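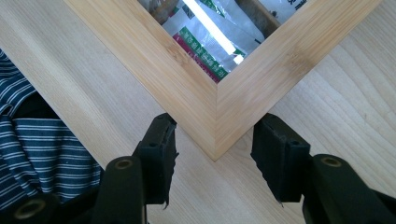

6.3 Clearing a missed-corner fault

The Jarnetti hand unit reports fault 33 when the fingers close and the pads do not meet resistance within 300 milliseconds. Bamboo frames with mitered corners are a common cause. The pads slide along the two arms and come together past the tip.

CAUTION: Do not squeeze the trigger again while fault 33 is showing. A second close at full force can open the miter joint.

1. Release the trigger and wait for the fingers to open fully.

2. Press HOLD. The status light changes to amber.

3. Lay the frame flat on the table. Move cloth and loose packets away from the fingers.

4. Check both pads. Replace a pad if the edge is frayed more than slightly or the face is smooth. Pads come in pairs and must be changed in pairs.

5. Line up the fingers with one pad on each side of the corner tip. Leave a gap on both sides.

6. Set grip force to 50 on the Benness controller. The factory setting of 900 is for solid stock only.

7. Press RESUME and close slowly.

Note: If the fault returns on the same corner, try another corner before changing any settings. If it returns there too, recalibrate the fingers (section 6.5).

Note: Any frame with an open joint goes on the reject shelf with a tag showing the fault number and time of day. Report it to Zahira Raju before the end of the shift.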